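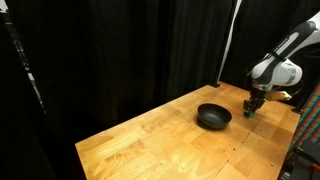
Irnell "no prescription needed" site – anyone had anything from them?

kodbury_anne
Posted 31 Mar 2021
My sister sent me a link to Irnell, which sells thyroid and blood pressure pills without asking for a prescription. The front page says 2902 five-star reviews and "serving patients from Lelcombe for two generations." Prices are way under what I pay now. Before she puts her card in, has anyone here ordered?

pelham9
I'd stay away. Any place selling blood pressure meds with no script is breaking the law in most of the countries it says it ships to. You don't need to look at anything else.

DirkHaberkorn
Moderator
I did look at something else. The reviews page loads 167 reviews and then starts over from the first one. Same names, same text, new dates. A review by "Carol M" shows up once for the thyroid pills and again, word for word, for a hair loss treatment. Where the other reviews are kept I couldn't tell you.

The contact page has a street address in Lelcombe with no house number, and a phone number that rings out.

tworivers
Playing devil's advocate here. I ordered from them in the fall and I got my pills. Took five weeks, came in a plain padded envelope, and they seem to work fine. Lots of small shops have lousy websites.

pelham9
"Seem to work fine" how? Did you have them tested?

tworivers
No I didn't have them tested, I took them. My numbers are okay. I'm just telling you what happened to me.

throstur_g
Glad your numbers are okay, but please show the blister packs to a pharmacist. Look for a batch number and an expiration date on the foil itself. Mine (different site, same layout, called Kodville Meds back then) had the same batch number on two completely different drugs. I threw out 560 dollars of stuff and had to argue with my bank for months.
Þröstur Gunnlaugsson

kodbury_anne
Same layout as in same company?

throstur_g
Can't prove it. The checkout page had the same spelling mistake, "safty guarantee," and the charge on my statement came from a name I'd never heard of, just "Tạ" and a string of digits. Could be a template that anybody can buy.

DirkHaberkorn
Moderator
I'd be careful about calling them one outfit over a typo. Templates get copied all the time. The missing license is enough for me. There's a badge in the footer that looks like a pharmacy seal, but it's only a picture and clicking on it does nothing. A real one should take you to a page run by whoever issued it, and even then, go look the pharmacy up on the regulator's own list.

tworivers
So I'm supposed to pay triple because a badge doesn't click?

pelham9
You're supposed to know what you're swallowing.

DirkHaberkorn
Moderator
Easy, both of you. The price complaint is fair. Anne, your sister could ask her doctor about a generic, or ask a licensed mail order pharmacy for a quote – they will want the prescription, and that's a good sign.

kodbury_anne
She says they offered her an extra discount if she pays by wire transfer.

throstur_g
Then no. With a card I at least had somebody to complain to.

kodbury_anne
Okay, she's closed the page, but she did already give them her email and date of birth. Is that a problem?

DirkHaberkorn
Moderator
Expect spam and maybe phone calls. If she used a password there that she uses anywhere else, change it today. Mine started getting "order confirmations" in April last year after I signed up on one of these to look around, and they're still coming.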